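About us

Stoltex - small parcels, packed properly

Hello and thanks for looking us up. We keep meaning to write this page and it keeps getting done in the ten minutes before lunch, so bear with.

Who we are

Stoltex packs and sends small things for other firms. Spare parts, craft kits, tea samples, replacement lids, that sort of size. If it fits in a box you can hold in one hand we're probably interested. Bigger than that, try somebody else (we can give you names).

Started by Mimoza Živković in a spare bedroom, packing for one customer, a haberdashery shop that had run out of cupboard. Ward Van Wijk came in when the second customer did. Then the bedroom was full. Then the garage was full. Now a proper unit, two doors, one kettle, decent parking if you come round the back.

Mimoza does the customers, the quotes and the invoices. Ward does the packing side, the tape, the belt and any arguments with couriers.

What we do

Stock in, checked, shelved. Orders in, picked, boxed, taped, sent. Returns too, if you want us to. Some customers only use us for returns and that's fine.

We pack in our own boxes or yours. Plain card is cheapest. Printed is nice but please send us a flat sample first, we've had sleeves turn up that didn't fit their own box.

Last year we sent 3,939 parcels. The year before, 3,758. So not a giant leap, and we didn't want one. We say no to work in February most years becuase that's when we do the stock count and the shelves get moved.

How we pack

People ask, so:

Small boxes get tape all the way round, not one strip down the middle. Clear tape. It creases a bit at the corners and it isn't pretty but the flaps stay shut.

Pale blue trays for anything in hand. One order per tray unless it's a very small order. Trays get wiped at the end of the day and stacked by the sink.

Labels on top, flat, never folded over an edge. A label bent round a corner won't scan and then it's us on the phone.

Battered boxes get looked at twice. A scuff is a scuff, we'll send it. A crushed corner goes back for a new box, and we don't charge for the new box.

Anything fragile is packed twice, inner box and outer box, paper between. We stopped using the foam chips, they got everywhere, Mimoza was finding them in her coat.

The belt

Green, secondhand, bought from a bakery supplier that was closing down. Metal rails down both sides. It's got marks on it that don't come off, we've tried. Not fast. Doesn't need to be, a small box tips over if you hurry it, and the cube shaped ones like to sit crooked anyway.

White tables alongside for the trays. Wish we'd bought longer ones.

Who we pack for

134 customers on the books at the moment, though plenty of those only send a handful of things a year. Longest standing is Madel, buttons and trimmings, with us since the bedroom. Julter send us their repair kits, all in the one small box size, very easy to live with. Sjögren are the newest, lamp fittings mostly, a lot of little bags inside little boxes.

Minimum is 10 parcels a month. We'll bend on that in a quiet month, ask Mimoza nicely.

What we don't do

Food that needs chilling. Liquids over a small bottle. Live anything (someone asked about worms). Pallets. Gift wrapping, sorry, we tried it one December and the ribbon nearly finished us off.

Where things go wrong

They do sometimes. Wrong item in the box, usually two sizes of the same part that look alike. If it's our mistake we send the right one same day and pay the postage both ways. Tell us the order number and what you got, a photo helps. You don't need to fill in a form. There was a form, it's gone.

Lost parcels are slower as we have to wait for the courier. Ward chases these every morning, first thing, before the phones get going.

Coming to see us

You're welcome to, we'd rather you saw where your stock is kept. Ring the day before so somebody's free to walk you round. Best after 2pm when the morning collection has gone. Mornings are all boxes and shouting. Bring flat shoes, there's a step between the stock room and the packing room and everybody finds it with thier toe.

If you want to drop stock off, use the left hand door. Please put your company name on the outside of every carton, not only the top one. Big letters, marker pen, doesn't have to be neat.

Getting a quote

Send us what the thing is, how big, how heavy, how many a month and where they're mostly going. A sample is even better. We'll box it, weigh it and send you a price, normally by the next day. No set up fee. Storage is charged by the shelf, and if you only need half a shelf we'll charge you half.

No long contract either. A month's notice from you, two from us, so you're not left stuck looking for somewhere.

On the belt
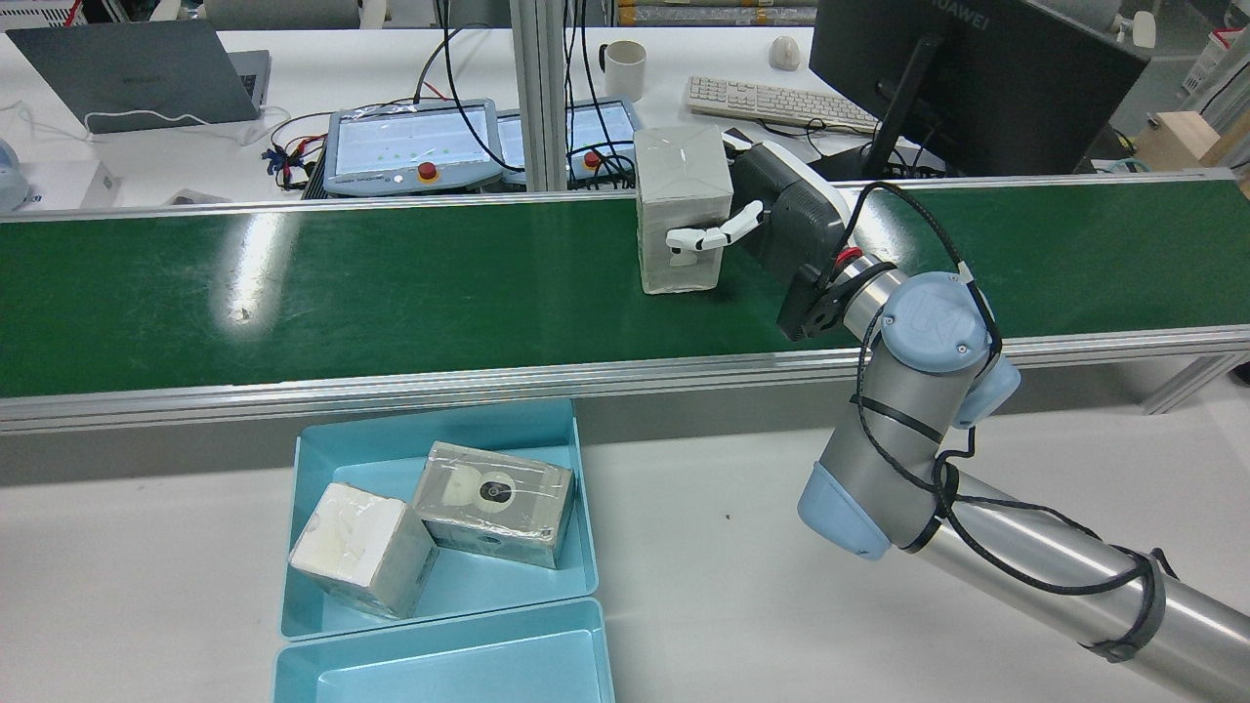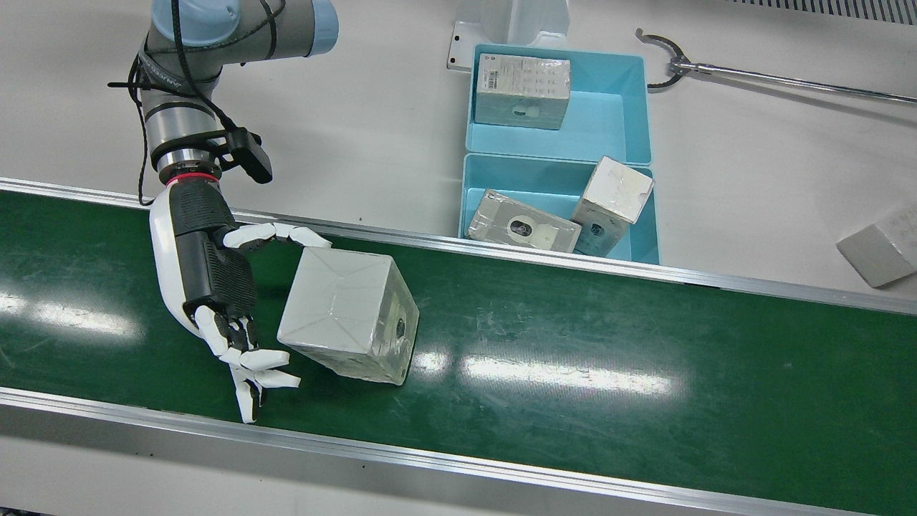

Small taped boxes on the green belt, blue trays alongside.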